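Cluddale to Kalivau is back, sort of

8/19/20

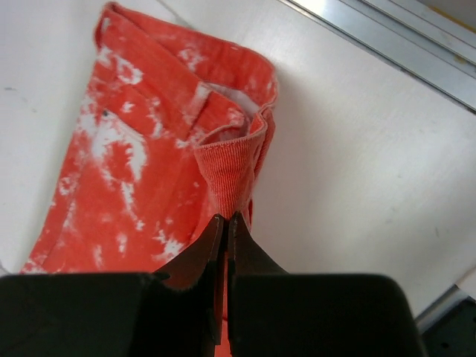
A reader in Cluddale wrote in to ask whether the Kalivau flights are really coming back, as she'd booked for March and then watched the whole route vanish from the airport's website overnight. Her airline told her to keep checking. Keep checking what, she'd like to know!

Well, I've been poking around the new timetable (my idea of a fun evening these days) and I can report that Jorberg has put it back on sale, with 2 flights a week on the little 144-seater. Before all this they had a flight nearly every morning, so don't expect much choice. The outbound leaves horribly early and the return gets in after the last airport bus, which seems a bit mean to anybody without a car.

Fares start at $15 one way if you're going with just a small bag. I tried four different dates and only found that price on one of them, but still, fifteen bucks! Add a suitcase and it climbs fast.

The other way to go is through Sarıgül, where you change planes and wait around for ages. It adds up to more than 2000 miles in total and I can't say I'd do it with kids, though the connection is all on one ticket, so a late first leg is the airline's problem and you get put on the next one.

If you've still got a voucher from the canceled flights, check the small print before you book. Mine only works over the phone, and I'm still on hold.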